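Vimen Household Support Programme
Progress report to the Agarwal Fund, 17 November 2025
Lultport area
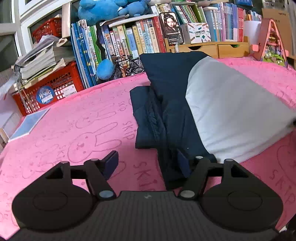 1. Purpose of this report

This report sets out progress on the bedroom and clothing strand of the programme, which the Fund has supported since January. The strand helps households in Lultport to bring shared and single bedrooms back into daily use, with clothing put away, beds clear for sleeping and shelves in reasonable order.

2. Work to date

A total of 65 households have been accepted on to the strand. Work is complete in 42 of these. The remainder are either under way or awaiting a first visit.

Each household receives 2 visits. The first deals with the bed and the floor, and the second with shelving and storage. Clothing left on beds continues to take up most of the first visit. Padded jackets are a particular difficulty: they are bulky, they do not stack, and they tend to be left crumpled beside the pillow when there is no hook or rail within reach. Households are now shown how to fold a jacket in on itself with the collar outermost, and where possible a hanging place is agreed before the visit ends.

Bookshelves directly behind a bed have also needed more time than was planned. In such rooms the shelf commonly holds books, soft toys and models together, and the ledge is used for a telephone. Staff do not remove toys or ornaments. Books are kept upright in their rows, and any thin book or booklet found on the bedspread is returned to the shelf at the end of the visit.

3. Expenditure

Spending on hooks, rails and storage boxes has been kept within the agreed limit of £225 per household. Most items are supplied from the Flostgate store, and delivery has been satisfactory apart from a short delay to the over-door hooks.

4. Matters arising

Several households asked whether bedding could be replaced under the grant. The terms do not allow for this, and the requests were declined. We should be grateful if the Fund would consider the point when the terms are next reviewed.

The written guidance left with households was found to be too long. A single-page version has been prepared and is in use.

5. Next period

The outstanding first visits will be given priority. Return calls to completed households will begin in January, and the findings will be included in the next report.

Submitted by the Programme Office, Vimen, Lultport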